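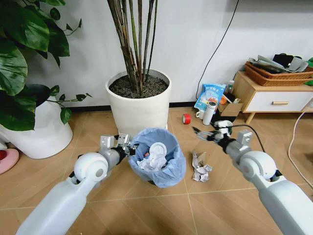
How often should the trash in a rented office suite be emptied when the lease says only "regular janitorial service"?
Under most leases of this kind, the phrase is read by reference to what comparable buildings in the area provide, and for general office space that is usually each business day.

Forum: Commercial Tenancy and Building Services
Topic: Meaning of "regular janitorial service"
Started 20/07/2018

suite_admin_4
Our organization occupies part of the second floor of a two-story building in Rostville. The lease was signed in June and includes the wording quoted above. No schedule is attached. The landlord's contractor, Rellico, presently collects trash twice a week and cleans the restrooms daily. We had assumed daily collection throughout. The landlord's agent has replied in writing that twice a week is "regular" in the ordinary sense of the word. We employ 19 staff on site, and several of them eat lunch at their desks. I would be grateful for the views of members who have dealt with similar wording.

leasedesk
The agent's reading is open to challenge, though it is not absurd. "Regular" means at fixed intervals. It does not by itself mean daily. What assists the tenant is the rest of the clause. Does it refer to a standard, such as "consistent with comparable buildings" or "first-class office building"? If so, the landlord must meet that standard, and you may obtain evidence of it by asking neighboring tenants for their cleaning schedules.

suite_admin_4
Thank you. The clause reads: "Landlord shall furnish regular janitorial service to the Premises in a manner customary for office buildings in the vicinity." Nothing further is said on the subject. The cost is included in the base rent.

leasedesk
Then "customary for office buildings in the vicinity" is the phrase to rely upon. I would write to the agent, quote it in full, and ask which buildings were used as the comparison.

Arnari_Facilities
I must respectfully differ from the first answer on this page. Daily collection was the norm for many years, but it is no longer safe to assume it. Our office manages several suburban properties, and a good number have moved to desk-side collection two or three times a week, with kitchens and restrooms serviced daily. Tenants were notified and few objected. If the buildings near suite_admin_4 have made the same change, the present schedule may well be customary.

oldledger
With respect to Arnari_Facilities, a change made by landlords for their own savings does not become custom because it has been done several times. In the leases I administered, any reduction in service was accompanied by a rent credit or by an amendment signed by both parties. The tenant here bargained for a gross rent with cleaning included.

Arnari_Facilities
That is a fair point where service has been reduced during the term. In this case it appears that twice weekly has been the schedule from the first day. There has been no reduction to complain of.

suite_admin_4
That is correct. It has been twice weekly since we took possession.

oldledger
In that case I withdraw part of my remark. The custom of the vicinity still governs, and I would not concede that two collections satisfy it until I had seen the schedules.

M_Tenant_Rep
Two practical observations.

First, distinguish food waste from paper. Even agents who resist daily collection at each desk will often agree to daily collection from one central container in the break room. Your staff would then be asked to place food waste there. This costs the contractor a few minutes and removes the principal cause of odor and pests.

Second, find out who supplies the liners. I have seen more correspondence on liners than on any other janitorial matter. If the lease says "service" and is silent on supplies, some contractors will empty a basket and leave the old liner in place. A carton of 1,000 small liners is not expensive, but the parties should settle who buys it.

Shen_Property_Office
We support the first observation. On the second, our standard schedule states that liners are replaced when soiled and in any event once a week. Replacing every liner at every visit is wasteful, and many tenants now object to it on environmental grounds.

oldledger
A liner that has held a banana peel since the last visit is soiled. I have yet to meet a night crew with the time to inspect each one. Replace them all and be done with it.

Shen_Property_Office
That is a matter of supervision. Our crews manage it – though I accept that results differ from one building to the next.

leasedesk
May I return members to the question. The tenant should also check the notice provision before writing. Many leases allow the landlord 30 days to cure a failure of service after written notice, and an e-mail may not count as notice. Withholding rent over trash collection would be most unwise.

suite_admin_4
I have checked. Notice must be sent by certified mail, and the cure period is indeed 30 days. We have no intention of withholding rent.

I have since spoken with the office managers of two nearby buildings. One has daily collection. The other has collection three times a week, with the break room emptied daily. Neither is on a twice-weekly schedule.

Arnari_Facilities
Two buildings is a small sample, but it is more than the agent has offered. I would propose the second arrangement as a compromise. The agent is likely to accept it without an argument over the wording.

oldledger
I would ask for daily and settle for the compromise.

suite_admin_4
The letter was mailed this morning. It requests daily collection and states that we would consider three visits a week, provided that the break room is emptied every business day and that liners are supplied by the contractor. I will post the agent's reply when it is received.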